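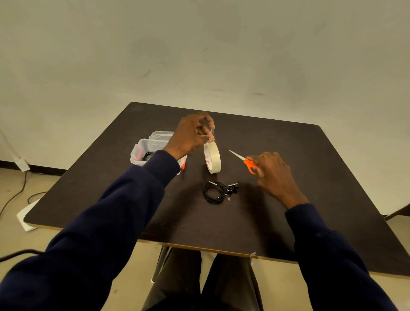

Home | Notebook | Storage | Blends | Archive | Contact

Workshop notebook, 15 August 2020

Humidity comparison, Kivley Robusto, second batch. Entry covers setup, the readings to date and two faults.

Purpose: find out whether the tight draw reported in the June batch comes from the bunching or from storage. Both boxes were rolled to the same recipe, Bahrami binder, same filler proportions, same wrapper grade. Box A has been held at 69 percent relative humidity, Box B at 62. Cabinet temperature is set at 66 F for both.

Sample: 300 cigars rolled. 262 passed the visual check and went to storage. The rejects were mostly wrapper veins and a few soft spots near the foot. Rejects are in the lower drawer and can be used for burn practice. Do not mix them back in.

Weights. Box B lost weight steadily for the first stretch and then flattened out. Box A barely moved. I weighed each bundle with the ribbon on, both times, so the ribbon cancels. If anyone reweighs, leave the ribbon on.

Draw test. Pulled six from each box, cut straight, same depth. Box A: two tight, four normal. Box B: six normal. The tight ones were sectioned lengthwise after the test. One had a twisted leaf running through the middle third, which no amount of drying will fix. The other looked clean inside and I have no explanation beyond moisture. Six per box is too few to settle it. Next pull will be larger.

Burn. Box B burned straighter and faster. Ash was lighter in color and held a little less well. Flavor in the last third went sharp on two of the Box B samples. Box A was rounder but needed relighting more often. I would not ship either as they stand. A setting between the two is the obvious next step.

Fault 1: the hygrometer in the Clukgate cabinet reads high by 2 points against the salt test. All Box A figures above are already corrected. The older pages in this book are not, and should be read with that in mind.

Fault 2: the door seal on the same cabinet has lifted at the bottom corner. Humidity drops overnight and recovers by noon. Replacement seal ordered from Hultovel. Until it arrives, keep the top shelf for empties only.

Labels. Old bundle labels came off in the humid box. New ones are written in pencil, on card, tucked under the ribbon. Ink bled on the last set.

To do:
- repeat salt test on the second hygrometer
- move half of Box A to 65 percent, mark as Box C
- larger draw sample from all three
- ask for binder from a different bale before the next rolling

Comments

drybox_ed: Did you let the Box A samples rest out of the cabinet before lighting? A day at room humidity changes my results more than the cabinet setting does.

corojo44: 62 is low for that wrapper. I get cracking at the foot under 63.

leafroom: Please post the Box C numbers when you have them.

Recent entries
Salt test procedure, revised
June batch: draw complaints
Cedar trays, first impressions
Binder moisture before bunching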